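From: Melati Pangaribuan
To: Karimi Small Spaces list
Date: 2026-02-22
Subject: Re: desk against a brick wall?

> We've got the old brick showing in the Iren flat and I'm nervous about
> putting a desk there. Would white look too stark? Ours would be 80 cm deep.

Do it! I've wanted to answer this one ever since I finished my own corner in December, and I still grin when I sit down there. 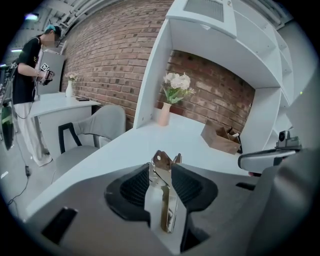
White was the best choice I made, because old brick brings so much colour of its own (mine has reds and browns and a bit of faded white) and the desk just lets it glow. I went for tall shelves at the end, open cubbies up the side, and left the recess open so the brick shows through. The pink vase with the fake white flowers lives in there, my favourite bit! Still a cardboard box to unpack beside it. Allow 30 cm for the cubbies if you keep binders.

Melati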